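Search this site Search Go

Can a machine clear the table yet?

Last updated May 10, 2020

I get asked this at least once a week, usually by someone with a sink full of dishes, so I went and spent a morning with the people at Cladent, a little outfit in Nedlow that works on table chores and pretty much nothing else. Their project is called Sisay. The job sounds so easy! There's a tray, a bowl and a plate, and the dishes have to get from one place to another without a chip.

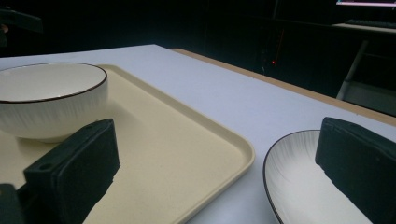
Lensa Hailu doesn't think bowls are the hard part. Stacks are, she told me, and wet stacks are worse, and she'd like to see any of these projects handle a greasy casserole dish before they start talking about kitchens.

Fair point, and I put it to the team. They didn't argue much. For now a person does the chore with grippers in hand, over and over, and the software is supposed to learn from that. They have 1,037 runs saved so far (I thought that was a lot, they seemed to think it was a warm-up). A bowl gets picked up by the rim, and the rim is thin and curved and slick, so where you pinch it matters more than I ever would have guessed.

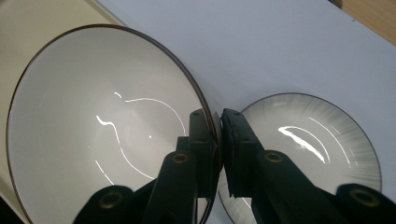 Then there's the question of speed. I can put away a bowl in 2 seconds without looking. Their best automatic try took 20, and that was on a good day with everything laid out nicely. I asked when I could have one at home and got a lot of smiling and no date.

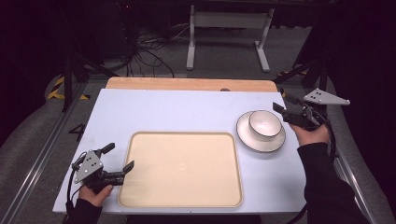
Shops may get there sooner. Devosden, which runs 9 lunch counters in the area, has asked for a trial of tray clearing later in May, after closing, with one kind of bowl and one kind of saucer. That seems smart to me – keep the dishes the same and half the trouble goes away. My own cupboard, with its odd mugs and my grandmother's gravy boat, will have to wait. I'll go back after the trial and let you know how many bowls made it.

20 shares 9 comments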